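Desk Setups and Small Spaces, Handout 2: The Work Surface

Okay, so last time we got through light and outlets, and I promised we'd do desks properly. I love desks. I spent most of May helping my friend Sanne Van Dijk fit out the long room at Rasville, and I'm going to lean on that room a lot here (sorry in advance, you'll be sick of it by the end!).

Start with depth before length. People fall for a long desk and then find out their elbows hang off it. At Rasville we went long and white, with a front edge that curves in gently along its length, and that dip is the part I'd copy at home. You can pull your chair right into it and reach both sides without twisting. Straight edges are cheaper, sure, but try a curved one for an hour before you decide.

White tops are bright and cheerful and they show everything. Scuffs, specks, the lot. I don't mind a bit of gray wear on a working desk, but if you do, pick a speckled or mid-tone top and save yourself the scrubbing.

The other thing to look at is the back edge. Whatever you set down tends to drift toward the wall and stay there, like the little red apple on the Rasville desk, way over by the wall. Fine for a snack, bad for the thing you need every ten minutes.

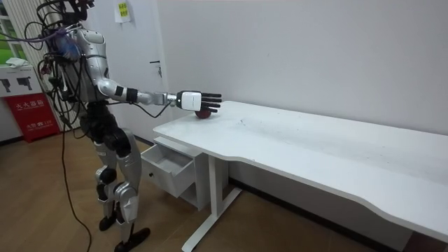 Cables and the floor

Wooden boards look lovely and they make every loose cable stand out. Run what you can up high, leave slack where something has to move, and keep the path to your chair clear. Sanne likes fabric sleeves, I like plain ties, we've agreed to disagree.

For next time

Measure your own desk: length, depth at the middle, depth at each end. Sketch it on one sheet and mark where your hands rest when you work. Bring the Nollia worksheet too, and if you haven't finished page 2, just bring it half done.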